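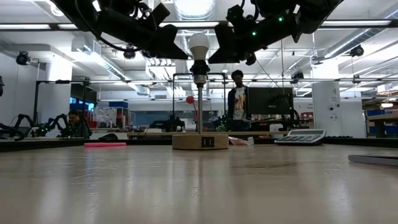
*Both arms at the lamp station, bulb in, grippers above the table.*

**Progress report, two-arm gripper comparison**
To: Geert Van Hecke, Firetero
From: Griet Van Wijk
12/29/25

Geert, a good stretch of work to tell you about! The Zovach grippers are mounted on both arms and we have now run the whole lamp task with them, start to finish, so we can finally set them side by side with the Clundo pair we used before the summer.

## Lamp task

The task hasn't changed: one gripper steadies the lamp, the other takes the bulb, turns it out of the socket and puts it back. We did 93 runs with the Zovach pair. In 28 of them the operator had to step in, nearly always at the first turn of the thread when the bulb went in crooked. Once it catches, the rest goes beautifully, and it is a real pleasure to watch.

The Clundo fingers hold the metal stem more firmly, I'll give them that. On the bulb they are worse. They pinch it at two points and it tips, and then you spend ages getting it straight again. The Zovach tips are softer and follow the round of the glass far better than I'd hoped.

## What went wrong

- Cables. The right arm snagged its own wires twice when the wrist turned all the way over. We have re-routed them, but I still want proper clips.
- The two grippers get very close above the lamp. We added a slow zone there, and it costs us time on every run.
- Four sets of finger pads have worn through. Vandenberghe has sent spares, enough to get us through to April.

## Controllers

We tried the new controller settings for one week only, so please don't read much into this yet. The arms feel lighter to steer and the small shakes at the end of a move are nearly gone (the operators noticed before I'd told them anything had changed). I'd like seven more days on it before we decide.

## Next

Smaller objects come next: picking a highlighter up off the table and pressing keys on a calculator. I expect the Clundo pair to do better on the keys, and I'm curious to be proved wrong.

Still needed from you: a yes or no on the second set of wrist cameras. The quote is in the shared folder.

Griet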